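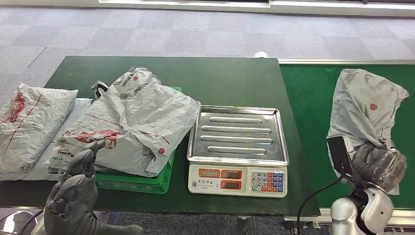 Brândușa Neagu told me in her first minute that a courier bag is much harder to teach than a box. "A box has six sides and they stay where they are," she said. "With a bag I must decide again each time where to put the fingers."

She has worked at Birwood since July, teaching robots by remote control. Her present task is parcels: take a bag from the table, weigh it on the scale, pass it to the conveyor belt. She wears gloves and a headset, and the hands of the robot follow hers.

I asked how long it takes to learn. "For the headset, 2 days, until your stomach agrees. For the fingers, longer. You don't feel the plastic, so you look at the wrinkles. When they get deep, you are holding enough."

Her best day so far gave 184 recordings that could be kept. A recording is thrown away if the bag slips, or if she hesitates too long above the scale. I was surprised by the second rule. She explained that the robot would learn the hesitation too, and would then wait for no purpose.

The first version of the program, which the team calls Jistivar, was trained on her movements and on those of a colleague who is left-handed. "I could recognize myself," she said. "I turn my wrist a little before I let go. The robot did it also. It was a strange feeling, like hearing your own voice on the phone."

Operators work for 10 minutes and then rest for 5. Neagu would prefer longer turns, but her shoulders, she admitted, have a different opinion.

We spoke also of what comes after. The Plalto site will get the next two robots, and there the parcels will include padded envelopes and tubes. Has she tried the tubes already? "Once. It rolled off the table and I tried to catch it with my own hand, in the other room."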